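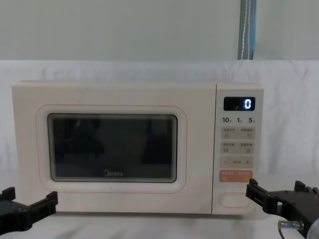
Category: Speech and Debate Events

Home Events Formats Glossary Judges Contact
Search the encyclopedia... Go

Object talk

18 August 2018, by Imke Rathjen

The object talk is a short, limited-preparation speaking event in which a student draws the name of an ordinary household thing and then speaks about it, standing, without a script, for up to eight minutes. It belongs to the same family as impromptu and extemporaneous speaking, and many students who begin in one of them drift happily into another. It is mostly found at school tournaments in and near Gatham, where it was first run, though clubs farther off have picked it up over the years and bent the rules to suit themselves.

Origins

The event is usually credited to Wiebke Görtz, a speech teacher at the Stöcker School in Gatham, who was looking for something gentler than current events to give to first-year speakers. Her original slips of paper read "ladle," "doormat," "umbrella" and so on, and were drawn out of a soup tureen. The first open round was held one December as a side event at the Plimilach Invitational. It proved popular enough with parents, who could follow it without any special knowledge at all, that it was given its own trophy the very next season. The largest field so far drew 421 entries across novice and varsity divisions, and the school has agreed to go on hosting the event through 2026.

Preparation and drawing

Speakers draw three slips, keep one, and hand the other two back. They then have a few minutes alone with a pencil and one index card. Phones and notes from earlier rounds are not allowed, but students may talk to themselves as much as they like, and the hallway outside an object talk round is a wonderfully noisy place to be! Under the older Gatham rules the card had to be left behind in the preparation room. Most tournaments now let the speaker carry it, provided it holds no full sentences.
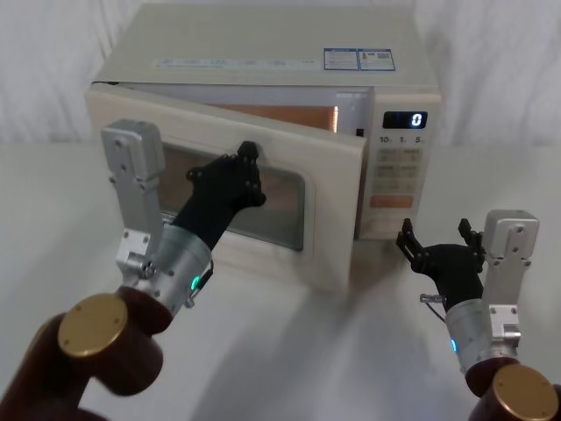 Structure of a talk

A good object talk generally makes one claim and stays with it, and coaches spend a great deal of time persuading beginners not to recite everything they know. The commonest shape is an opening observation, two points and a return to the opening, with the object serving as a way into some larger question about habit, family, work or manners. Take a microwave oven with its door partly open, swung out toward the left: one student may build a whole talk on impatience and the last few seconds of waiting, while another asks why so many doors in a kitchen seem made for one hand and not the other. Both are perfectly sound readings, and judges are told not to prefer the grander one. Jokes are welcome, though a talk made only of jokes tends to place low.

Judging

Ballots ask for a rank and a speaker score, with separate lines for organization, delivery and what the Gatham ballot still calls "company," meaning how pleasant it was to be in the room. Görtz wrote that last line herself and defended it stoutly whenever anyone tried to remove it. Going over time costs a speaker one rank after a short grace period, which varies from one tournament to another.

Variations

In the Zandonia version, two students draw the same slip and speak one after the other, the second having waited outside with the door closed. Some clubs keep a master list of nearly 200 objects and retire each one for the season once it has been used. A few allow the real object to be held during the talk, a practice called "table style," but it has never been accepted at Plimilach.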